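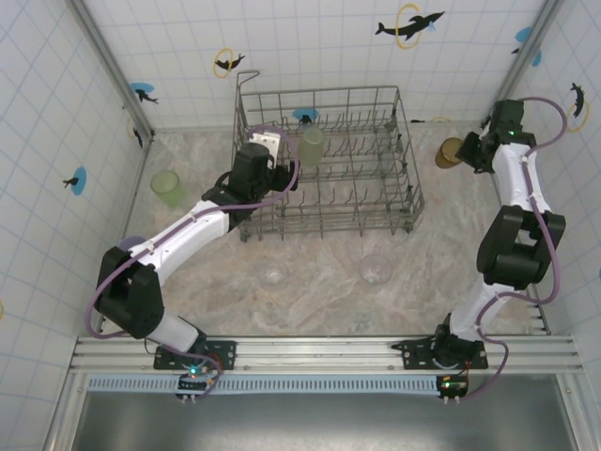

Zelle 7 mit beiden Armen, Abtropfgestell und Bechern

Prüfliste Greifervergleich, Aufgabe Becher einräumen
Standort: Cluseren
Datum: 29.04.2020
Prüferin: Gizella Fülöp
Greifer: links Voko, rechts Stekard

1. Montageplatten auf der Schiene fest: i. O.
2. Statusanzeigen beider Platinen leuchten: i. O.
3. Violette Kabel über den ganzen Schwenkbereich frei: rechts mit Mangel. Schlaufe am Ellbogen steht weit ab, vor Dauerlauf kürzer binden.
4. Not-Halt wirkt auf beide Arme: i. O., zweimal ausgelöst.
5. Abstand der Arme über dem Gestell: bedingt. Gleichzeitiges Greifen bleibt gesperrt, bis M. Stanciu die Grenzen eingetragen hat.
6. Klare Gläser: Voko greift sauber, Stekard rutschte bei 13 Versuchen einmal am Rand ab. Kraft nicht erhöhen, Bruchgefahr.
7. Farbige Becher: beide Greifer ohne Befund.
8. Backen auf Abrieb geprüft: Voko nach 2095 Zyklen i. O. Wechsel spätestens bei 3000.

Freigabe: nur Einzelarmbetrieb. Nachprüfung zu Punkt 3 und 5 durch E. Farquharson.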